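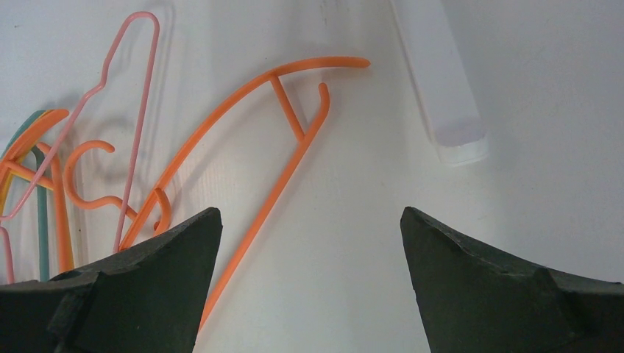 Coloured hangers, some of them orange.

July
By our family page writer
Print | E-mail

Zatska is a winter custom kept in Punard, where children leave a mitten on the windowsill overnight. A mother of 2 from Carnegie started it at home last year.

"We put in a clementine and a pencil," she said. "My youngest was up at 6 to check."

She spends very little – mostly on paper and string – and plans to do it again.

"They've asked already," she said. "I told them to find their mittens first."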